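Stuvent Open House, Visit Report
October 2019

Stuvent is a training house for people who are going to work as home helpers. It opens its doors twice a year, once in May and once in the fall, and I had missed the May one. I went this time because my mother will need some help at home before long and I wanted to see what these people are taught.

Getting there

Take bus 11 to the Liepiņa stop and walk back toward the river. The house is on the corner, gray, with the name on a small plate next to the bell. I walked past it the first time. Parking on the street is limited and I would not count on it. If you drive, use the lot behind the Busamska bakery and cut through the yard.

Entry is free. Coffee and a roll were on a table in the hallway, and you put your coat on a hook and sign the book. The last visitor number in the book when I signed was 100, so it is not a secret, but it was quiet enough on the stairs that I never had to wait to go up.

The ground floor

Downstairs there is a kitchen, a bathroom with grab rails and the laundry room. The laundry room was the busiest. There is a chart on the wall with the wash loads for the last course, and the total at the bottom was 3,886 items. I asked if that included socks. It does, and a pair is counted as two.

The detergent cupboard is locked during open days. The drying racks fold up against the wall, and I wrote down the maker (Skisitz) and have looked for the same rack in two stores without finding it. The woman at the ironing board told me the long one holds two double sheets and that the short one is no good for anything but towels.

Ojārs Kairys runs the course on clothes and bedding. He is a tall man who speaks quietly, so stand near the front. He took a group of us upstairs to the bedrooms, which are furnished the way a bedroom in a lived-in home would be. The beds have normal bedding on them and the clothes are ordinary clothes. In the first room the T-shirt with STAY STRONG on it was still only partly folded on the quilt, and next to it was a pile already done, mostly beige, cream, pink, gray and brown. I liked the quilt, white with fine stitching and the character 福 in several colors. The woman next to me said it stands for good fortune.

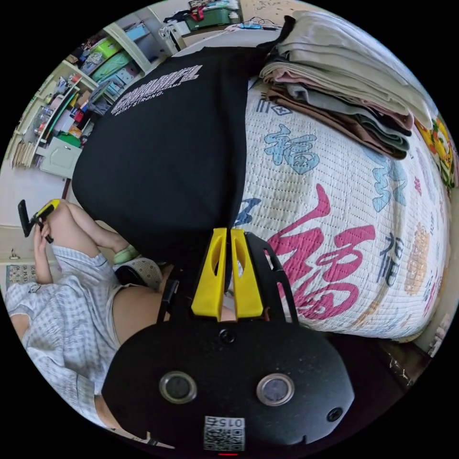 Folding on the bed

The course teaches folding on the bed, at least to start with. Kairys gave his reasons and they seemed sound to me. Most homes do not have a free table of the right size. A bed is wide, you can sit on the edge of it, and the finished stack can stay where it is until you are ready to put it away. His one condition is that the bed is made first, with the cover pulled flat.

The order he teaches is large things first, then shirts, then underwear and socks. I have always done it the other way around. His point was that the big pieces make the base of the stack and the stack then stands up by itself. For T-shirts he lays the shirt face down, brings in one side and then the other, with the sleeves turned back, and folds up from the hem in two moves. With a thick print on the front he folds in thirds so there is no crease through the middle of the letters. I tried one and it came out a bit narrow. He told me to use the width of my own hand as the measure, two hands for a man's shirt.

One visitor asked about fitted sheets. The answer was that they get a whole morning of the course and he was not going to do it in five minutes. This got a laugh, but I would have liked to see it.

Where things go

The second part of the talk was about carrying. A helper should not make six trips across the room with her arms full. The folded laundry goes into something with sides, flat on the bottom, and it goes in the order it will come out. There was a light-blue plastic tub on the floor by the bed with folded white things in it and a folded black piece on top.
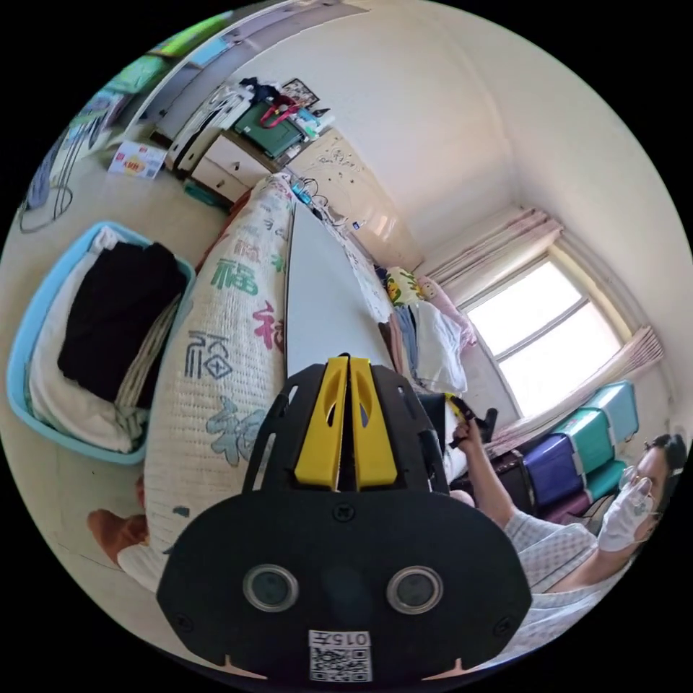

Kairys prefers plastic to wicker for this. Wicker catches on knitwear, and you cannot wipe it out. He also said to put the tub on the side of the bed where you are going to walk, and to look at the floor before you lift it. Small boxes, slippers and cables were his main concern. He told us about a helper who had broken her wrist on a phone charger, and from then on I noticed every cable in the building.

The drawers are left to the person who lives in the home. A helper can ask where things go, but she does not rearrange them. I thought this was the best piece of advice of the day. My mother would not put up with anybody changing her drawers.

The rooms themselves are small and plain, with tiled floors. I would have put down a rug, but then again there is the matter of tripping. There is a radiator on the wall and a framed picture on top of the drawers, with a dark green case in front of it. Somebody has let the wall above the head of the bed get covered in doodles — I didn't hear anyone ask about them.

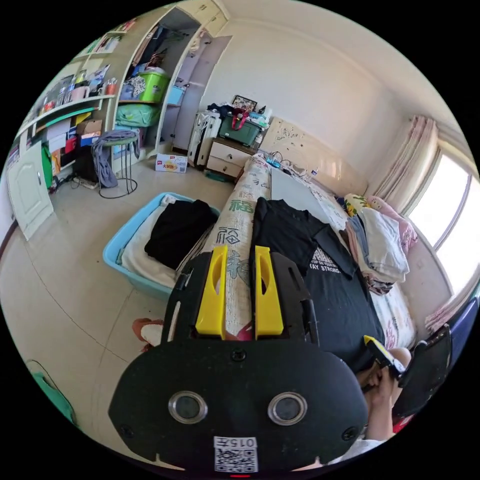
The bed with the black T-shirt spread out, and the folded stack near the head end.

Costs and practical notes

The full course costs 169 for the clothes and bedding part alone, materials included. The kitchen part is priced separately and I did not ask. You can sign up as a family member, without planning to work as a helper, if there are places left after the regular students are in.

The stairs are steep and there is no elevator, so anybody with bad knees will see the ground floor only. The restroom is down the hall past the laundry room. Bring cash for the bake sale by the door — the card reader was not working when I left, and I had to leave a very good poppy seed cake behind.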